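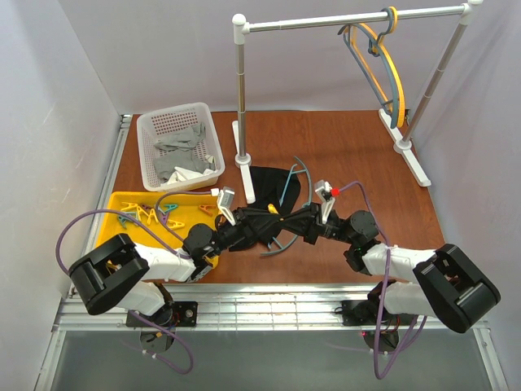
Issue 120, page 14

Guides > Bench automation > Two-arm kits

Setting Up the Totdale Two-Arm Kit for Garment Hanging

21 December 2025
By Juraj Kubíček

The Totdale kit from Sedance ships as two desktop arms, two grippers with camera modules, and the Wullitus control software. This guide covers setup for one task: clipping a garment to a plastic hanger with clothespins. It assumes the arms are already bolted to the front rail and powered.

1. Route the cables

Leave a full loop of slack outside each elbow before you tie anything. Drive each arm through its whole range by hand with the motors off. If the cable goes tight at any point, undo the nearest tie and feed more through. Do not tie across a joint. Each camera connector needs its own slack at the wrist, and a short run there will pull the plug out when the gripper rolls.

2. Set the work surface

Put the garment rack at the rear, with its feet clear of the arms' sweep. Mark the foot positions on the board with a pencil. The stored poses are relative to the left base, and moving a rack foot means teaching the hang pose again.

The pin tray goes in front of the basket on the left side. Spread the clothespins in a single layer. Stacked pins are the most common cause of a failed pick on this kit.

3. Calibrate the grippers

Open Wullitus and select Calibrate, then Pair. Bring both tips to the same point above the middle of the board, 100 mm up, and save. Repeat at two more points. Error code 1473 means the two arms disagree on the height of the board. Clear it, check the base bolts, and start over from the first point.
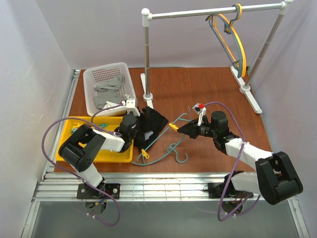 Grip force matters more for clothespins than for cloth. The Wullitus default is 500 on its internal scale, and it suits fabric well enough. For pins, lower it in steps until the gripper can carry one without forcing the jaws fully open. Approach the hanger from the side, with the pin at the very tip of the gripper, as the right arm is holding the yellow one over the teal-grey hanger. A pin held deeper in the fingers leaves too little of it exposed to reach over the bar.

4. Record and replay

Record the pick, the clip and the hang as separate segments. Gunārs Sproģis of Perić, who wrote the segment editor, recommends a pause between the clip and the hang so that the fabric can settle. Set it under Segment > Dwell. Replay at low speed first, with one hand on the stop button.

Dark garments may need the exposure raised on both cameras. The setting is per camera and does not survive a restart in the current release. A fix is listed for January.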